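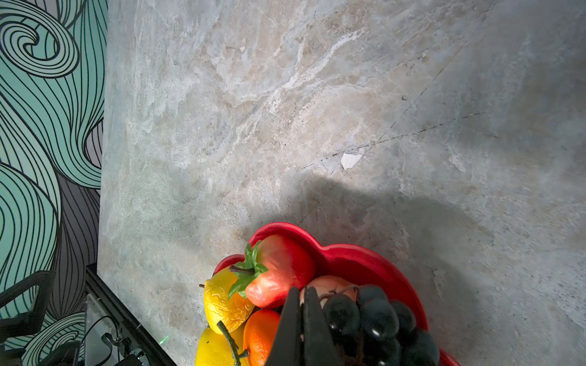 Trarnar Facilities – Kitchens and Water Team, Testcombe

Section 4: Installing and Starting the Under-Counter Water Filter

Last revised October 28, 2022

This section covers the Durrani under-counter filter with the Firnano cartridge. It replaces the loose sheet that came with the filters delivered in May. If your kitchen has the older twin-housing filter, use Section 5.

The filter treats cold drinking water only. It feeds its own small faucet and does not change the water at the main faucet or the dishwasher.

4.1 What is in the box

Filter head with wall bracket
Firnano cartridge, sealed in a bag
Drinking water faucet with base plate, rubber washer and nut
Inlet valve with tee fitting
Blue tubing, 179 cm, to be cut into two lengths
Four bracket screws
Cartridge date label

You will also need an adjustable wrench, a Phillips screwdriver, a tubing cutter or sharp utility knife, a bucket, a flashlight and a dry towel. Leave the cartridge in its bag until step 13.

4.2 Before you start

Check that there is a free faucet hole. The base of the new faucet fits a standard accessory hole, such as one made for a soap dispenser. If there is no hole, stop and send in a work request. Stone, tile and solid-surface counters at Testcombe are drilled by the contractor only.

CAUTION: Do not connect the filter to the hot water line. Hot water will damage the cartridge and may split the housing.

CAUTION: Do not install the filter on an outside wall in an unheated building. A frozen housing must be thrown away even if no crack can be found.

Find the cold shutoff valve under the sink and close it once to make sure it turns freely. If it is stiff, do not force it. Ask for the valve to be replaced first.

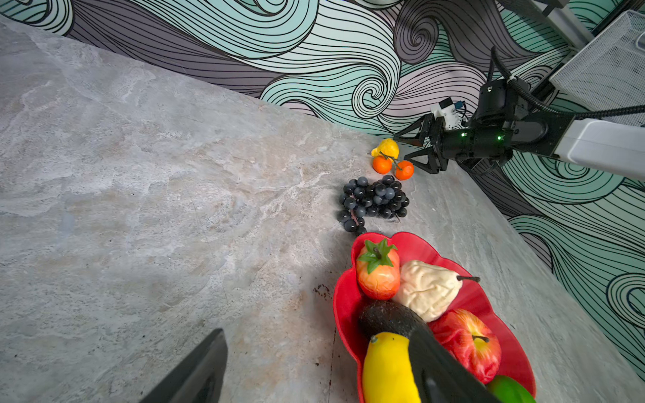 Kitchen counter and wave mural.

4.3 Mounting the filter head

1. Empty the cabinet under the sink and put the towel down on the cabinet floor.

2. Hold the bracket against the side wall of the cabinet. Leave a clear space of 2 inches below the bottom of the cartridge so it can be turned and lowered out later. The side nearest the cold water line is usually best.

3. Mark the four screw positions with a pencil.

4. Drive the screws most of the way in, hang the bracket, then tighten. Do not use longer screws than the ones supplied. They can come through the other side of a thin panel.

5. Clip the filter head onto the bracket with the arrow pointing toward the faucet side.

Note: The head can be mounted on the back wall if the side walls are blocked by pipes or a waste bin rail. It must be upright in either case.

4.4 Fitting the faucet

6. Slide the base plate and rubber washer onto the threaded stem and pass the stem down through the hole.

7. From below, thread on the nut by hand. Turn the faucet so the spout reaches over the sink, then tighten the nut with the wrench. Snug is enough. On a stone counter, overtightening can chip the edge of the hole.

Do not use plumber's putty under the faucet on natural stone. It can leave an oily ring that will not clean off. The rubber washer makes the seal.

4.5 Connecting the water

8. Close the cold shutoff valve. Open the main faucet to release the pressure and leave it open.

9. Put the bucket under the shutoff valve. Unscrew the cold supply hose, fit the tee between the valve and the hose, and tighten both joints. Some water will run out of the hose.

10. Cut the blue tubing to suit. Measure both runs first, and allow a gentle curve in each – a kinked tube will cut the flow and may leak later. The ends must be square and clean.

11. Push one length into the tee and into the port marked IN. Push the other into the port marked OUT and into the faucet stem. Each end goes in until it stops, then a little further. Pull back lightly on each one. If it comes out, trim the end and try again.

12. Make sure the small inlet valve on the tee is closed.

4.6 Fitting the cartridge

13. Wash your hands. Open the bag and remove the cap from the top of the cartridge without touching the opening.

14. Push the cartridge up into the head and turn it a quarter turn to the right. It will click.

15. Write today's date on the label and stick it to the front of the cartridge, where it can be read with the cabinet door open.

4.7 Starting up

16. Close the main faucet. Open the shutoff valve slowly, then open the inlet valve on the tee.

17. Open the drinking water faucet. It will spit air for a short time. Let it run for ten minutes. The first water may be gray from loose carbon, which is harmless, but do not drink it or use it to fill a kettle.

18. Close the faucet and check every joint with the flashlight and a dry paper towel. Check again after an hour and once more the next morning.

19. Put the cabinet contents back, keeping heavy bottles away from the tubing.

If a joint drips, close the inlet valve, open the drinking water faucet, and reseat the tube. Sealing tape is not used on push-in joints.

4.8 Replacing the cartridge

Change the cartridge every 12 months, or after around 205 gallons if that comes first. In a busy kitchen the flow will usually drop before the date on the label. A slow faucet is reason enough to change it.

Close the inlet valve, open the faucet until the water stops, and turn the old cartridge a quarter turn to the left. Hold the towel under it. Then follow steps 13 to 18 with the new one. Used cartridges go in the general trash.

If the faucet has not been used for more than a week, run it for two minutes before drinking. After a month or more, replace the cartridge.

4.9 Common problems

No water: Inlet valve closed, or cartridge not turned all the way to the click.

Slow flow: Kinked tubing, or cartridge due for replacement.

Cloudy water that clears from the bottom of the glass up: Trapped air. It will stop after a few days of use.

Dripping from the spout after closing: Normal for a few seconds with a new cartridge. If it goes on, replace the faucet insert (see Section 7, Spare Parts).

Water in the cabinet: Close the shutoff valve and report it the same day.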